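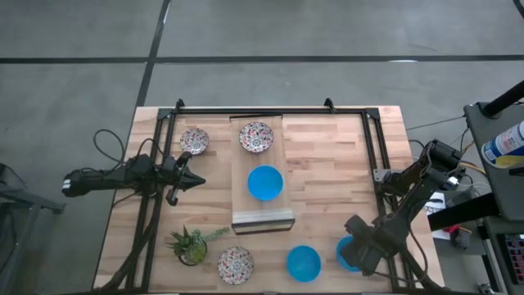 Figure 4. Two-arm table with plates, bowls and a raised board, fixed camera view.

4. Setting Up Perception and Planning for Two Arms

By now both arms should move under manual control from the Kellix panel. In this section you connect the fixed camera, teach the scene model what is on the table, and let the planner move both arms in one shared space. It's the most fun part of the whole setup. Seeing your plates and bowls turn up as solid shapes in the viewer, right where they sit on the real table, is a great moment!

The table in Figure 4 is used throughout. Your own objects can be different, but we suggest you keep something like the raised board in your layout. A second surface height shows you very quickly whether your depth settings are any good.

Before you start

You need Kellix installed, the Vilasent planner package, and a finished arm calibration from Section 3. The Jurnon recorder is optional here, though it makes the last part much easier.

CAUTION: Keep hands and heads outside the table frame whenever the arms are enabled. Keep the stop button within reach of the person at the keyboard.

4.1 Connect the camera

1. Start the Kellix server and wait for the status line to read Ready.
2. Open the Sources tab and choose Add fixed camera.
3. Enter the server address. The default port is 3151. Change it only if another program already uses that port.
4. Click Preview. Check that all four corners of the tabletop are in view, along with both grippers.
5. Draw the work area by clicking the table corners in order, clockwise, starting at the top left. Stay just inside the metal rails.
6. Click Save view.

Anything outside the work area is ignored by the object finder. Carts, floor seams and shelves next to the table will still appear in the preview, and that's fine. Arm cables that loop over the corner of the table are a different matter, as they fall inside the area you just drew. See 4.3.

NOTE: If you move the camera after this step, even by a little, repeat all of 4.1. The saved view does not correct itself.

4.2 Teach the surfaces

7. Go to Scene, then Surfaces. Kellix proposes the tabletop as the main surface. Accept it.
8. Click Add raised surface and outline the board in the middle of the table.
9. Type in the board height. Measure it with a ruler at two corners and use the larger value.
10. Tick Treat edges as solid. The board in Figure 4 has a thicker lip along the edge nearest the bottom of the view, and an arm coming in low from that side needs to clear it.
11. Click Rebuild. The board should now float above the table in the 3D view at the right height.

A wood board on a wood table is a hard case for edge finding. If the outline drifts when you click Rebuild, switch Outline source from Auto to Manual and drag the corners yourself. It takes a minute and then stays put.

4.3 Find the objects

12. Press Find objects. With the layout in Figure 4 you should get three plates and three bowls, with one plate and one bowl assigned to the raised board.
13. Click each result and check its class. Busy patterns on a plate can split it into two results. If that happens, raise Merge distance one notch and press Find objects again.
14. Look for bowls hidden by a gripper. In Figure 4 the right gripper covers much of one bowl and leaves only part of the blue rim in view. Kellix marks such a result Partial and draws it in a lighter shade.
15. Jog the covering arm away and press Refresh. The Partial tag should clear.
16. Select the potted plant and set it to Obstacle. Widen its margin so that the trailing stems are inside the box.
17. Use the Mask brush to paint over any cable lying across the tabletop.

NOTE: A Partial result can be used as an obstacle, but Vilasent will refuse it as a grasp target. This is by design, and we like it that way – the guessed center of a half-seen bowl can be well off.

4.4 Plan with both arms

18. Open the Vilasent panel and load both arm models. Check that Left and Right match the real mounts. Swapped arms are the most common mistake we hear about.
19. Set Minimum arm gap to 40 mm. You can lower it later.
20. Choose a bowl, then Plan pick. The planner picks an arm for you and shows the path as a colored ribbon.
21. Play the path in simulation. Watch the elbow as well as the gripper, above all near the board.
22. Set speed to Low, enable the arms, and press Run.
23. Repeat with a plate on the raised board.

CAUTION: Do not press Run while the viewer shows a yellow Scene out of date banner. Refresh first, then plan again from scratch.

Plates are harder than bowls, so don't lose heart if the first few plans fail. A bowl has a nice tall rim to pinch. A plate lies close to the surface and leaves the fingers very little room, and the planner needs Allow tilted approach turned on before it will even try. Once it does find a path, it's lovely to watch!

4.5 If something goes wrong

Planner reports No path for either arm: check the plant margin first. A box that is too wide can block a whole corner of the table.

Objects appear to sink into the board: the raised surface height is too low. Go back to step 9.

The arm itself shows up as an object: the calibration file is missing or old. Load it again under Arms, Calibration.

Results flicker between plate and bowl: turn on Hold class, found under Scene, Advanced.

For anything else, start a Jurnon recording before you press Find objects and stop it after the failed plan. The file holds the camera view, the scene model and the planner log together, and you can step through it at your own pace. Section 5 covers playback.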